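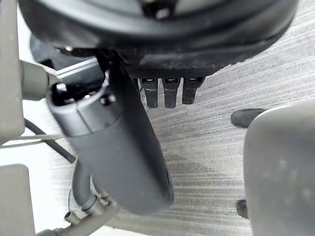 5. What we planned to buy, and what we ended up paying for

Papers > Shared Robotics > Vustidside Study > Section 5

It may help other small groups if we set down fairly plainly how the money for the Vustidside study was planned, as we would have been very glad of such an account ourselves when we first sat down with a blank spreadsheet and a good deal of optimism. The arm was the easy part. We had a quotation from Zelirard before the proposal was even written, it was clear and complete, and the price did not move between the quotation and the order. If the whole project had been as simple as choosing an arm, this section would be a single line in a table.

The trouble, or at any rate the interest, lay in everything that goes on the end of the arm and everything that trails behind it. In our first plan all of this was put under one heading, "gripper and sundries", with a sum beside it that we are now rather embarrassed by. Figure 6 gives a fair idea of the kind of view our operators work with, taken from the wrist camera with the pale grey fingers at either side. Most of what lies between and beyond them is black: the big disc with its three short prongs underneath, the long cylinder, the thin cable. Add a ribbed grey hose and a striped grey carpet and one begins to see how much the fingers and the camera matter to a project like ours, and how little thought we had given to either as things that would have to be bought, looked after and bought again.

Fingers first, then. We had allowed for two pairs over the life of the study, one to use and one to keep in a drawer. Smooth fingers are perfectly good on boxes and blocks, and we had done our early trials on boxes and blocks, so we felt quite safe. Once the work moved on to rounded parts and to hoses, the operators asked for softer pads, and then for narrower fingers, and then (quite reasonably) for a set of each to be kept ready so that nobody had to wait on a delivery. Stikico supplied these at a fair price for each piece, but the carriage on small orders was dear, and had we ordered everything at once at the beginning we should have saved enough for a second charger. Our advice is to treat fingers as something you use up, like printer paper, and to give them a line of their own for every quarter.

The camera deserves a kind word as well. We bought the cheapest one that met the written requirement, and the requirement, which we wrote, said nothing at all about dark objects. Matt black plastic is hard going for a small sensor, and so is anything very close to the lens. We spent roughly 122 hours of staff time over the study on lamps, brackets and settings, and none of that time had been costed. A better camera would have been cheaper than the hours, though we do appreciate that hours are often easier to find in a university than money is, and that a reader in our position might well make the same choice again with open eyes.

Floor space was another matter we came to late. The plan assumed a bench, and the price of the bench was in it, and a very nice bench it is. A good part of the work has nevertheless been done down on the carpet, and reaching low meant a different mount and a longer set of leads, both of which Penry made up for us to order in June. Neither was costly. The wait was six weeks, however, and the rent on the room went on being charged throughout, so the true price of the mount was a good deal higher than its invoice suggests. We would urge anyone drawing up a similar plan to write the delivery time beside each item and to work out what the rest of the project costs while it waits.

Lastly, we kept back two small reserves, one for repairs and one for changes of mind. The repair reserve was barely touched, and we put this down to a careful team and a sturdy arm. The other was gone before the midpoint, mostly on the fingers and leads already mentioned. If we were starting afresh we would swap the two sums over, and ask the operators to look through the draft budget before it went in.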